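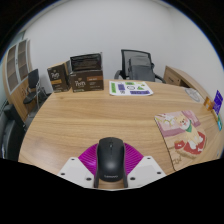 *Mouse practice at the round table, magenta fingers and all.*

19 September 2024

Okay, so I've been meaning to write about the robotics club for weeks and I keep putting it off because there's always one more session to get through first. But our first real deadline went by last night, so I'm sitting down with a big mug of tea and getting it all out.

Quick recap if you're new: I joined the Tumstead evening club in April, mostly because a flyer said "no experience needed" and I took that very literally. I can cook, I can sew, I can sort of fix a bike. I had never written a line of code in my life! The club is open to students and to random grown-ups like me, and everyone gets folded into a project team whether they feel ready or not.

Ours is called Trisix. We're building up a big collection of demonstrations of everyday desk chores - pick up the mouse, put it back, slide the notebook over, that sort of thing - all done by a person holding the gripper in their hand. Later the recordings get used to train a little arm to do the same chores. Our goal for the year is 3,000 good ones. As of last night we have 908, and I am weirdly proud of every single one.

What surprised me most is how hard it is to pick things up slowly. My whole life I've just grabbed stuff! With the gripper you have to come in low, line up both fingers, squeeze, lift, pause, and set it down again without a little plonk at the end. I'm a terrible plonker. My first evening I did 40 takes and we kept 39 of them, which sounds amazing until you hear that the checking rules were much looser back then (half of those got tossed in the summer, and fair enough).

The mouse is my favorite object and also my nemesis. It's smooth and rounded, so if one finger touches before the other it just scoots off across the table and you have to start over. Coming at it from the end with the fingers in a V gives you a nice clean squeeze, but then you have to decide how far along the body to go.

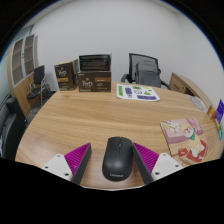

I like to stop for a second before I close the fingers. It's a habit I picked up from sewing, the same little breath you take before you cut fabric. The downside is that long pauses can teach the arm to dawdle, so our notes now say to keep it short. I'm working on it!

The other big topic this month has been clutter. One camp on the team wants the table cleared before every take and the other camp (me, loudly) wants coffee boxes and stickers and whatever else left right where they are. Real desks are messy. Mine certainly is. We've settled on doing both, with a fresh arrangement each session, and I'm counting that as a win.

Next up is the Skadden meet, where four clubs bring their trained arms and run the same set of chores on a table none of them has seen before. There's a small prize, the Stetsiuk cup, which goes to the team with the best written notes instead of the fastest arm. Guess who got put in charge of our notes? I've bought a new binder and everything.

Before then I need to learn how the training part works, at least well enough to answer a question without going pink. I've got two chapters of a beginner's Python book to finish this weekend and a banana bread to bake for the next session - walnuts in one half, plain in the other.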